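Guest room at Stetetti, second floor

We finished the guest room in July, and several people asked how it looks now. This page is for them. I am writing mostly about small things, because the big things (paint, floor, bed) were chosen before I came to the house. The room is used by visitors of the Omside workshops, who stay with us for up to 7 nights. Last year 95 guests slept on this floor, and many of them left notes about what they missed in the evening: a place for a glass, a plug near the pillow, a way to call downstairs.

I tried to answer these notes with few objects. The work took three weekends. Peter Pešek painted, and I carried furniture and made mistakes with the measuring tape.

**The wall**

We kept it white. Brândușa Matei proposed a warm yellow, and we put a sample of it beside the window for several days. In the morning it was very nice. At night, with the lamp on, it made the whole corner look tired, so we painted over it. The white is from Xaba and needed two coats, three near the door.

**The bed**

The bed comes from the old room at the end of the corridor. It is heavy, and the first evening we put it too close to the window, where one feels the draft on the neck. Now it stands on the other side. I wanted to leave 60 centimeters next to it for a table, and after some pushing we have this.

**The lamp**

The reading lamp is not yet decided. I ordered one from Pillier, but the arm was too short for a person who reads lying down. I sent it back and I am waiting for the longer model. If you know a good lamp with a switch on the cord, please write to me.

**The bedside corner** 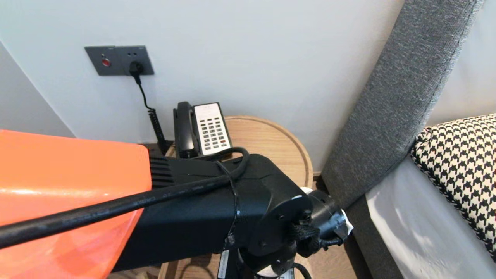

Black telephone on the round table, beside the gray headboard. The table is light wood with a raised lip, and I like this lip very much, as a pen cannot roll down from it in the night.

Annatjie Hlongwane wrote to me that she would choose a square table for a bedroom, because a book lies better on it and there is more room for glasses and a water bottle. She also asks if guests still use a telephone when everybody has one in the pocket.

They do, Annatjie. The mobile signal on this floor is weak, and older guests prefer to press a key and hear the reception. About the square table you may be right, but I have hit my knee on corners too many times. For the books I am looking for a narrow shelf.

**Still to do**

The curtain must be shortened by 3 centimeters. Busisiwe Joubert has promised to do it when her sewing machine is back from repair. The second guest room will follow after the winter, with the same paint.

Hendrik Mnguni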